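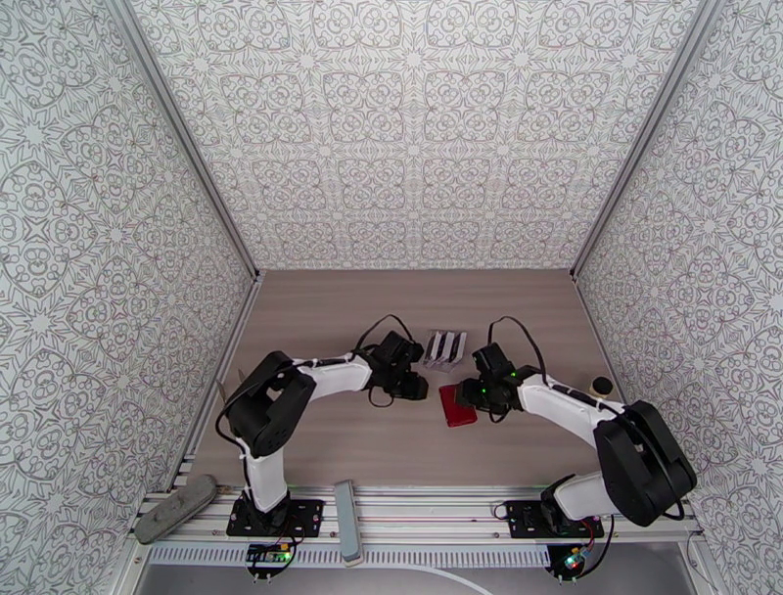 About us

Laltuseck is a small robotics research group at the Van Wyk School of Engineering. We teach pairs of robot arms to do tabletop jobs that take two hands, and we're very happy to tell anyone who asks how it's going (be warned, we can talk for a while).

Our main interest is how two arms share a job. One arm picking up a block is a fairly well-worn problem by now. Two arms working in the same few inches of space is another matter. They get in each other's way. One has to wait while the other moves, or hold something still, or let go at exactly the right moment, and people do all of this without giving it a thought. We love this problem!

How we work

Our method is called Lenberg. A person guides the two arms through a task, and the system learns from those recordings, as many groups do. What we add is a second, much smaller model that watches for moments when the arms depend on each other – a handover, a brace, a squeeze past – and marks them. During training, those moments count for more than the long stretches where each arm is simply traveling from one place to another.

The idea came from Dineo Kruger, who leads the group. She was going through failed runs one evening and noticed that nearly all of them went wrong in the same short part of the task, just as the grippers came close together. The rest of the motion was fine. We had been collecting more and more recordings and most of what we were adding was travel.

Our arms face each other along an aluminum rail at the front of a wood-grain tabletop, and the walls on the other sides are covered in white paper with a gray scrollwork pattern. The things we put between the grippers are small and ordinary. Flat things are our favorites at the moment, because they're so hard to get hold of, and thin upright pieces standing side by side are a close second. Knock one and you have usually knocked its neighbor too.

What we've found so far

For our first full study we recorded 681 demonstrations across 7 tasks. We trained one model on all of them in the plain way and one with Lenberg weighting, then ran each model 100 times per task. Lenberg came out ahead on every task that needed a handover. On 3 of the tasks, where the arms mostly work apart, we saw no real difference, and that made sense to us.

We were more surprised by how few recordings it needed. When we cut the training set in half, the Lenberg model still held up well on handovers. It did get slower, with a lot of small hesitations before closing the gripper, and we don't fully understand those yet. Dineo thinks the model is unsure which arm should go first. Others in the group suspect the way we smooth the recordings. We have a set of runs planned for June that should help settle it.

There are weak spots. The marking model was trained on our own table and our own arms, and we don't know how well it would carry over to a different setup. It also misses slow, gentle contact, such as one arm steadying something while the other slides a flat piece free.

Software and teaching

Everything we run is built on Gristico, our recording and playback software. It keeps both arms on one clock and lets you scrub through a run at any speed, with the marked moments shown in color along the bottom. Students in the second-year robotics course use it for their final project, and several of its best features started as their complaints. Please keep complaining!

Working with us

We take on student researchers every term. You don't need to have touched a robot before. Patience helps, and so does being comfortable with a bit of Python. If you're from another group and would like to try Lenberg on your own arms, we'd really like to hear from you – especially if it doesn't work.

Write to the group through the school office and put "Laltuseck" in the subject line.

Page last updated 11 April 2025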